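Subject: Re: [skamard-robotics] living room round, cushion task

Hi all, picking up the cushion thread again — gripper's open and facing the sofa, three flowery cushions to pick from.
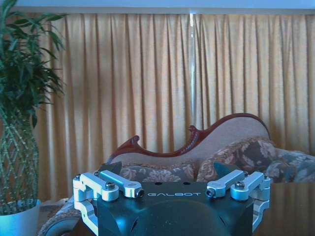
Þórarinsdóttir wrote:
> Are we still closing at 40 percent force for the soft stuff?
> Parkent's team lost points last time for dragging the fabric,
> and I don't want us doing the same in November.

Yes, still 40! I'd love to go lower but then I worry about the heavier ones. What I want to change is the approach — start with the upright cushion, come in from the top, wait 200 ms after closing and only then lift. The Clolside rules give us 2000 points for a clean pick and nothing for a fast one, so why rush?

Can whoever has the club laptop push the new config before 6 pm? I've only got the old one here, and it still has the wrong wrist offset in it.

See you at the club!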